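Does a toy kitchen teach tidying? Project report, Design and Everyday Life module
Alcides Ñahui, second year. Tutor: Amnuay Wongsuwan

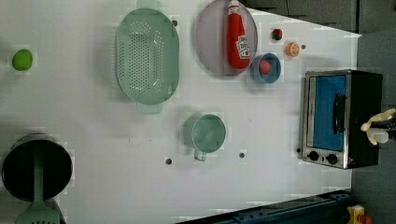
Fig. 1. Part of the kit on the white table, with the toaster oven and the large green colander.

1. Why I chose this

The reading list for the module included a booklet from Trirnmont which claims that children put things away better if they have practised with play food and real kitchenware mixed together. I did not believe it when I read it, and I only half believe it now. The booklet gives no account of how "better" was judged. My project set out to try the same activity with a small group and see if the claim held up at all.

2. The kit

I wanted things that differ in size and use. The colander is oval, light green plastic, and easy to spot from across a room. The plate is a lavender-grey colour, and there is a small blue bowl and a mint-green measuring cup with a loop handle. The play food includes a plush ketchup bottle and an orange slice. The toaster oven was used only as a landmark and was never plugged in.

3. Method

Sessions ran in June at the Kesik after-school club. Each child was asked to sort the things into "cooking", "eating" and "food", then put each group on its own shelf. I recorded 37 turns. In 17 of them the child sorted everything the way the booklet says is correct. A turn was stopped at 600 seconds, although only one ever got that far.

4. What happened

The booklet treats the measuring cup as a cooking item. Most children called it a mug and put it with the plate, and I can't say they were wrong – it has a handle and you could drink from it. The bowl was just as awkward. One girl told me it was for cooking if you were making eggs and for eating if you weren't, which is a better answer than the booklet's.

The ketchup bottle went on the food shelf nearly every time. I don't count this as learning, as children know what ketchup is before they arrive.

Later turns were quicker than early ones. Trirnmont would call that progress. It could equally be that the children had watched their friends do it, and my plan had no way of telling the two apart. I should have kept the waiting group in another room.

5. Does it carry over?

This was the question I cared about. On the last Thursday I asked the club staff if the real snack shelf had been any tidier. They said no. That is one opinion from tired people at the end of the day, but it is more than the booklet offers.

6. Changes for next time

Drop the three fixed groups and let the child name them. Use a second measuring cup of a different shape. Dr Wongsuwan also suggested a comparison group with no play food at all, and I agree, though I expect the difference to be small.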